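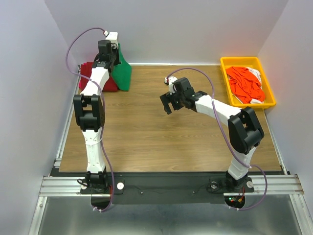 Trundus sorting bin, yellow-orange, rectangular
Reviewed by Amirul Saragih, 20 June 2020

The Trundus is an open plastic bin with a raised rim and rounded corners. I bought it from Handico to hold cloths waiting to be folded. The folded ones go straight onto the wood, reds and greens side by side in the left corner, and the bin keeps to the right.

Capacity. The label gives no volume, so I measured with water: 17 liters to the underside of the rim. For small cloths that is generous. A crumpled orange-red cloth covers much of the floor, and white pieces can be pushed in around it.

Weight and stiffness. Empty, it weighs 866 g on my kitchen scale. The long sides bow slightly when the bin is lifted by the rim with one hand – use two if it is full.

Finish. The molding is clean. I found one burr under the rim at a corner and took it off with a knife. Light fabrics did not snag before or after.

Visibility. White edges show up well against the yellow-orange. Orange and red cloths stand out less, particularly under warm bulbs. The Pavgate bin I used previously was gray and did better there.

Stability. There are no rubber feet. On smooth wood the bin turns a little whenever a cloth is pulled out at an angle, and it rarely stays square to the wall. A strip of shelf liner fixes this.

Cleaning. Lint collects in the rounded corners but wipes out with a damp cloth. No staining after almost 20 weeks.

A lid is sold separately. I have not tried it.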